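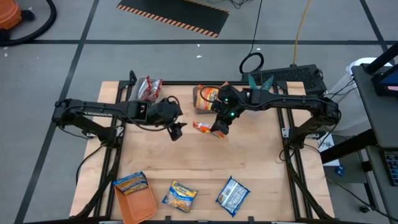 Slide 4: Looking after the two-arm cell

- Cell has two arms, one table, bins and snack packets. Skisteo runs the sorting jobs; we do the upkeep.
- Power off both arms before touching a cable. Check the loops along each arm for rubbing, wrist first.
- Wipe the gripper fingers every 70 cycles. Crumbs and grease make them slip.
- Full cable swap at 2000 hours. Last one was in November.
- Pause for questions, then slide 5.

Related talks
Spare parts at Plekurer
Nerker bin layouts

315 views | 2 comments
Contact | © Rotich | Back to top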